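Drawer and Door Tasks: Pre-Run Safety Checklist with Comments

Covers the single-arm bench, small cabinet, pull handle. Go through it before the first run of the day and again after any change to the gripper, the cabinet or the software. Mark each line Pass, Fail or N/A. A Fail on any line in sections 1 to 3 stops the session.

Filled in by: Esperanza Zabala
Task: open and close one drawer, bar handle
Planned runs: 100

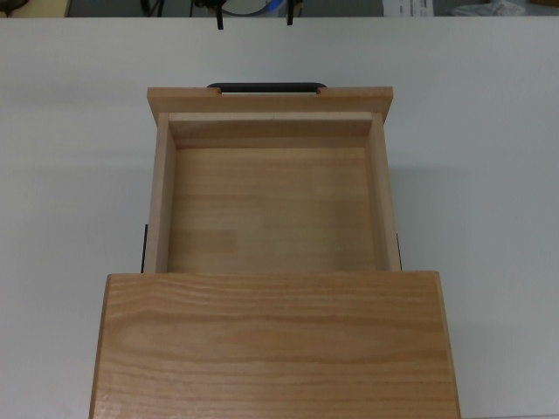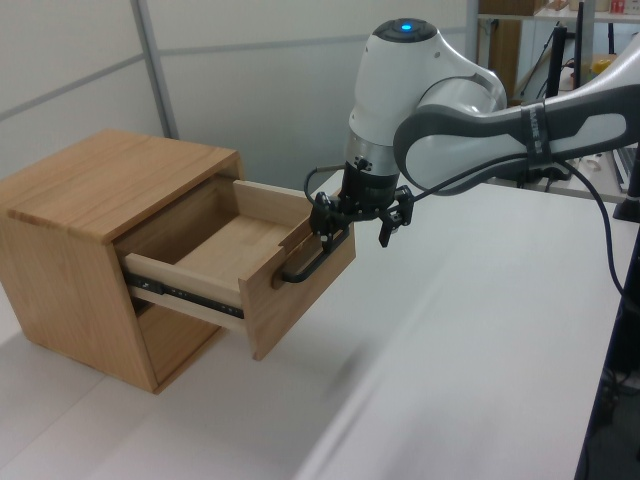 SECTION 1. BENCH AND CABINET

1.1 Cabinet stable on the tabletop, does not rock when pushed by hand at a top corner. PASS
Comment: It will still slide if the arm pulls off-axis. With a cabinet this light the weight of the drawer at full travel matters too. Check again every 30 runs.

1.2 Drawer empty. PASS
Comment: We run empty first. Loaded drawers are a separate sheet.

1.3 Slides run smoothly by hand, full out and full in, ten times. PASS
Comment: Slight catch near the closed end on two of the ten. A person would not notice it. The arm may read it as a closed drawer and let go early. Watch for this.

1.4 Handle screws tight. FAIL, corrected, PASS
Comment: Left screw took a quarter turn. It was fine on Saturday. Repeated pulls work the screws loose faster than normal use in a house would, so this line stays on the daily list.

1.5 No splinters or raised edges on drawer front or cabinet top. PASS

SECTION 2. ARM AND GRIPPER

2.1 Emergency stop tested from the operator's seat and from the far side of the bench. PASS
Comment: Both buttons pressed with the arm moving at low speed. Testing a parked arm does not count.

2.2 Gripper bolts checked with the torque driver. PASS

2.3 Cables have slack at full reach and cannot hook on the handle or drawer front. PASS with note
Comment: Run the arm slowly through the whole pull and look at the cable by the wrist during the turn. If it touches the cabinet at any point, retie it and start this section over.

2.4 Finger surfaces clean, no wear through the pads. PASS

2.5 Force limit set and confirmed on screen. PASS
Comment: Set to 30 newtons. Higher than that and the cabinet moves before the drawer does.

SECTION 3. PEOPLE

3.1 Operator seated, second person in the room. PASS

3.2 No hands inside the drawer or between the drawer front and the cabinet while the arm has power. PASS
Comment: This is the line people break. The drawer stops short, somebody reaches in to nudge it, and the arm is still trying to close. Stop it first, then reach.

3.3 Sleeves, lanyards and long hair secured. PASS

SECTION 4. IS THE TASK READY TO LEAVE THE BENCH?

This section is the inspector's opinion and does not stop a session.

4.1 Opens the drawer without help. YES, most of the time
Comment: The bar handle is a fair test. There is room behind it for a finger and it does not turn. I would not assume the same result on a round knob, and a drawer with no handle at all is a different job.

4.2 Closes the drawer fully. NOT YET
Comment: It pushes, feels the catch from 1.3, and quits with a small gap. In a kitchen you would hit that gap with your hip.

4.3 Knows when it has failed. NO
Comment: This is the one that decides it for me. A missed grasp is not dangerous on a bench. In a bedroom at night, an arm that thinks it is holding a handle and keeps backing up is a hazard to anyone behind it.

4.4 Safe around someone who has not been trained. NO
Comment: Sections 2 and 3 depend on a person who knows where the stop button is. A household will not do a checklist before putting socks away, and I don't think we should ask one to.

4.5 Useful in a shop. MAYBE
Comment: Parts drawers that never move, same handle every time, fenced area. I would sign off on a trial of that sooner than anything in a home.

SIGN-OFF

Cleared for bench runs at low speed with the notes at 1.3 and 2.3. Not cleared for loaded drawers. Next full inspection in October, or after 2,000 pulls, whichever comes first.
-- E. Zabala

Comments (4)

drokow_fan
What pads are you using? Ours go shiny after a week and then slip on painted metal handles.

Marla T.
We added a line for the floor under the operator's chair. One of ours rolled backward off a mat with the stop button in his hand.

benchside
Disagree on 4.5. Shop drawers are overloaded and half of them are bent. A new cabinet is the easy case.

E. Zabala
@benchside Fair. I'd want the bent ones pulled before a trial -- that should be written down.

Related
Cabinet Door Tasks: Hinge Side Clearances
Loaded Drawer Sheet, Draft 2
Ballora Gripper Pads: Wear Notes
Zapata Stop Button Wiring, Two-Station Setup
Can It Fold a Towel Yet? Bench Results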